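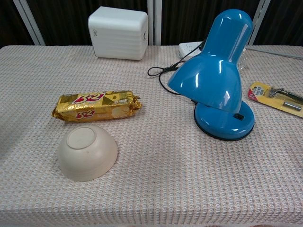 안녕하세요, 토브포트(Tovport)입니다! 말이 좋아 레이블이지 저 혼자 꾸려가는 작은 음반 가게 겸 레이블이에요. 덥이랑 루츠 레게, 그리고 그 언저리에서 베이스가 묵직하게 울리는 음악이면 다 좋아합니다. 소개 페이지를 쓰라고 하니 막막해서 세 번쯤 썼다 지웠는데, 그냥 말하듯이 써볼게요.

시작은 2000년이었어요. 그때 저는 수입 음반 매장에서 아르바이트를 하고 있었는데, 마감 직전에 반품 상자를 뒤지다가 시페로(Shiferaw)라는 팀의 10인치 한 장을 틀게 됐거든요. B면 두 번째 곡에서 스네어가 스프링 리버브를 타고 저 멀리 날아가는데... 와, 그날 막차를 놓쳤습니다. 그 판은 지금도 갖고 있고 (표면 잡음이 음악만큼 커졌지만) 절대 안 팔아요. 물어보셔도 안 팔아요!

몇 년 동안은 메일로 주문받아 집에서 보내드리는 통신판매만 했어요. 그러다 손님들이 직접 들어보고 사고 싶다고 하셔서 지금 자리로 옮겼고, 레이블은 그다음이에요. 첫 발매작은 브리스테티(Bristetti)의 데뷔 EP였습니다. 멜로디카 소리가 너무 좋아서 데모를 듣자마자 답장을 썼는데, 막상 판을 찍으려니 아는 게 하나도 없더라고요. 테스트 프레싱을 두 번 돌려보냈고, 라벨은 A면 B면이 바뀌어서 나왔어요. 그 바뀐 판을 일부러 찾으시는 분들이 계신데, 죄송하지만 다 나갔습니다.

지금까지 낸 음반은 모두 27장이에요. 28번째는 위라나노(Wiranano)의 두 번째 앨범인데, 믹싱은 끝났고 마스터링만 남았어요. 전작보다 템포가 느려졌고 관악기가 확 늘었습니다. 저는 3번 트랙을 너무 많이 들어서 이제 객관적인 얘기를 못 하겠어요. 발매는 3월로 잡고 있고, 예약 주문은 가게 공지에 먼저 올릴게요.

가게에서는 새 음반이랑 중고를 같이 다룹니다. 중고는 제가 전부 처음부터 끝까지 들어보고 등급을 매겨요. 그래서 등록이 좀 느려요. 튀는 데가 있으면 몇 번 곡 어디쯤인지까지 적어두니까 상품 설명을 꼭 읽어주세요. 청음용 턴테이블은 두 대 있고, 듣고 싶은 판은 카운터에 말씀하시면 꺼내드려요. 한 번에 10장까지 들어보실 수 있는데, 뒤에 기다리는 분이 없으면 더 들으셔도 됩니다.

데모도 늘 받고 있어요. 장르는 너무 신경 쓰지 마시고 보내주세요. 다만 첨부파일 말고 스트리밍 링크로 부탁드려요. 답장이 한 달 넘게 걸릴 때도 있는데 듣기는 정말 다 듣습니다. 재촉 메일도 괜찮아요, 저 그런 거 기분 나빠하지 않아요.

영업은 오후 1시부터 저녁 8시까지고, 공연 있는 날은 일찍 닫기도 해요. 멀리서 오시는 분들은 출발 전에 공지 한번 확인해 주세요. 그럼 가게에서 봬요. 뭐 틀어놨는지 궁금하시면 편하게 물어보시고요!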